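Sirkstead litter picker: a review after a month of park cleanups

I've been meaning to write up the Sirkstead picker since July, when our film club swapped its usual matinee for a morning pulling trash out of the creek behind the theater. Izzati Lau, who stars in our homemade shorts and has a bit of a local following, turned up in full costume and lasted longer than any of us!

I bought three of these, and I love them. The trigger is light enough for my bad wrist, the jaws close properly on bottle caps and cigarette butts, and the rubber tips come off for washing. My old Tornatico could grab a soda can fine but dropped anything flat. This one picks up candy wrappers off wet pavement — a small miracle if you've ever chased one in the wind.

It isn't perfect. The hook for hanging a bag is too short, and the orange paint on mine has started to chip. Mahtab Dehghan, who has 10 years of beach cleanups behind her, thinks the shaft should be longer for tall people, and she's probably right.
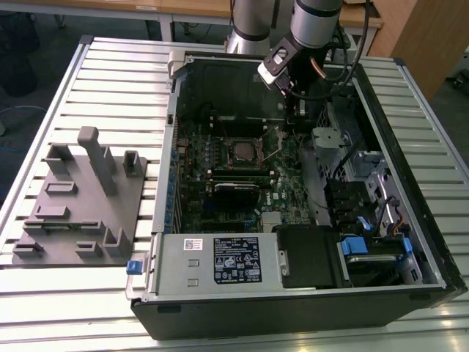 Small stuff is where the jaws really shine. We also get bigger junk dumped by the creek, and for that you want gloves and a second person. A desktop tower with its side panel off, green motherboard and memory slots showing, belongs at an electronics drop-off and shouldn't go in the trash bag with the cans.

I'd buy it again tomorrow, and I've already put two more on my list for the next cleanup.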